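June, 8 am, coffee in hand

Tidying the gray table today, which I keep putting off. The oak drawer cabinet is staying out and so is the big white tray, and everything else has to earn its place or go on the shelf. Notes as I go, mostly so Xuelian doesn't have to ask me where I put things (sorry, Xuelian). 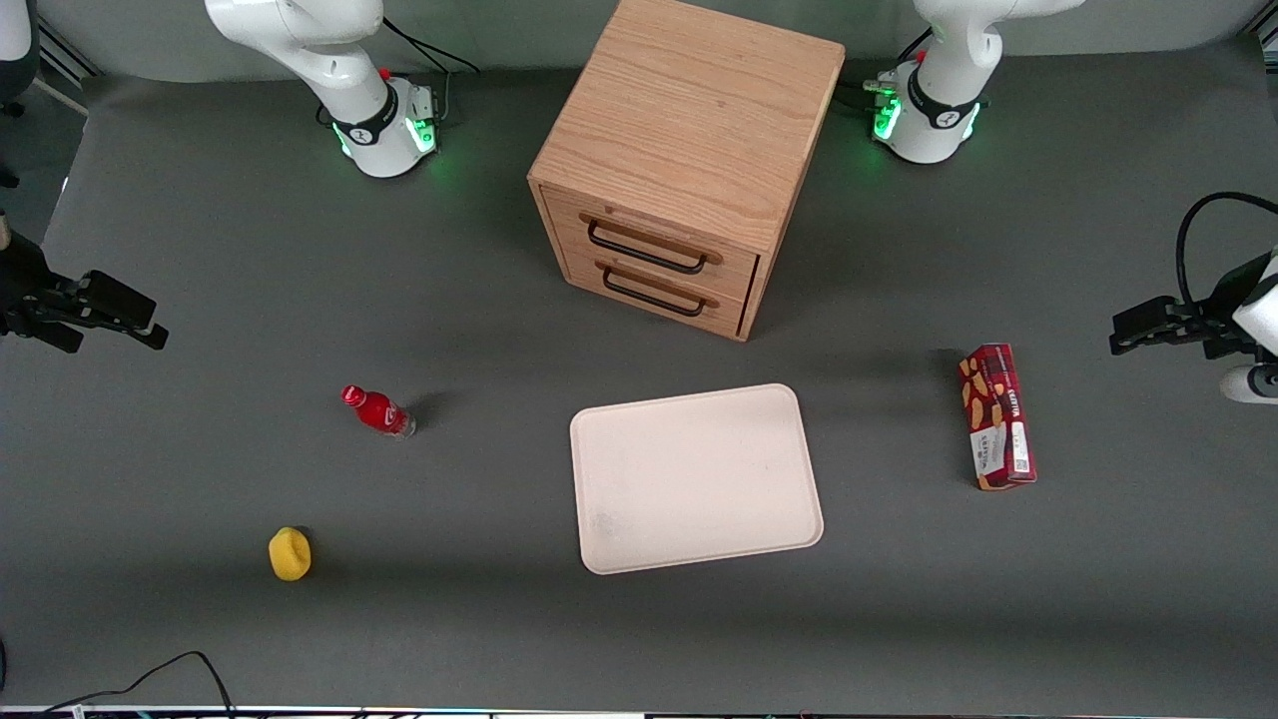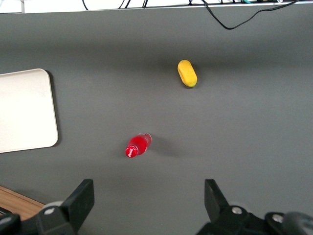 *Household Objects Bench -- Nusidthorpe Workshop, Room 124*

OK, so the tray first. I love this tray! Rounded corners, a bit of a rim, big enough that things don't go rolling off onto the floor. It does have a few faint smudges on it and I want those gone before we put anything on it. Plan is warm water and dish soap, then a soft cloth. No scrub pads please -- Laine took the shine off the last one that way and we had to order another from Brilitz, who took forever.

The cabinet I'm less sure about. It's a lovely little thing, light oak, two drawers with those black bar handles, and it looks great at the back of the table. But I can't decide what goes in it. Laine wants small stuff in the top drawer and cloths in the bottom one. I'd do it the other way, so the heavier bits sit low. We went back and forth on this over lunch yesterday and got nowhere (the sandwiches were good though). For now I'm going with Laine's version and we'll see who complains first.

Little red bottle: it was lying on its side left of the tray. I'd like it to stand up somewhere, cap on, with a label that says what's in it. If whoever labels it could use the wide tape from Issa and not the narrow stuff, I'd be grateful, I can't read the narrow stuff without my glasses.

Yellow thing: is it corn? Is it a sponge? I've been calling it the corn and Xuelian calls it the sponge, and the inventory sheet has it under item 2434 as "yellow, foam, misc." which settles nothing. It has that porous look, so I'd keep it well away from the soapy water until the tray is done and dried. Going in the top drawer with the other toy food, final answer, unless Laine has views.

Other bits and pieces:

- wipe the gray top itself, back edge too, crumbs collect there
- felt pads for under the cabinet so it doesn't mark the surface -- I think there's a sheet of them in the Clisateo box
- new liner paper for both drawers, cut it a touch short or it bunches up when you close them
- ask Xuelian if she still has the good scissors

Stopped at noon. Tray is washed and propped up to dry by the sink, cabinet is still waiting on its felt pads. There was no sheet in the Clisateo box after all, only a lot of rubber feet in the wrong size, so felt goes on the shopping list. Bottle and corn/sponge tomorrow.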